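Ticket: Hot water runs cold at the upstairs taps, Nostwood community centre
Opened by: Halima Ondieki
Assigned to: Yaw Akpalu
Status: Monitoring
Opened: 21st March

Reported fault
Upstairs kitchen and both washrooms get hot water for a minute or two, then it drops to lukewarm. Ground floor is fine. Started after the mains shutdown on our street. The heater is the 300 litre Hiltia in the plant cupboard, no error light showing.

Entry 1 – Yaw Akpalu
Checked the thermostat, set where it should be. Outlet pipe at the tank stays hot with the upstairs tap running, so the heater is doing its job. Relief valve not weeping. Isolation valve on the upstairs branch was only half open. Opened it fully. Flow improved, temperature did not.

Entry 2 – Yaw Akpalu
Suspect the tempering valve on the upstairs branch (Orness, brass body, fitted before my time). Closed the cold feed to it and the outlet went nearly dead, which points to a blocked strainer on the hot side. Can't get at the strainer without moving the shelving. Haris to help.

Entry 3 – Haris Awan
Shelving out. Hot side strainer was packed with grey grit, cold side had a little. Rinsed both and refitted with new washers. One union nut is rounded off and will want replacing next time. Reset the outlet temperature and checked it with the probe at the furthest basin. Held steady for 13 minutes with the tap fully open.

Entry 4 – Halima Ondieki
Kitchen is good. The washroom nearest the stairs still takes a while to warm up, but it always has. 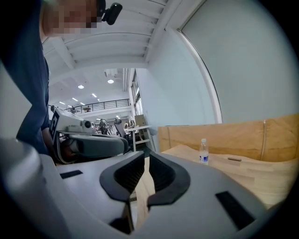
Should the tempering valve be replaced now that the strainers are clean?
Leave it in for the time being. If the temperature drifts again before the July service, fit a new one and change the union nut in the same visit.

Entry 5 – Yaw Akpalu
Spare washers are in the labelled tub on the plant cupboard shelf. Quote for a new valve requested, around $120 plus labour. Ticket stays open until the quote is in.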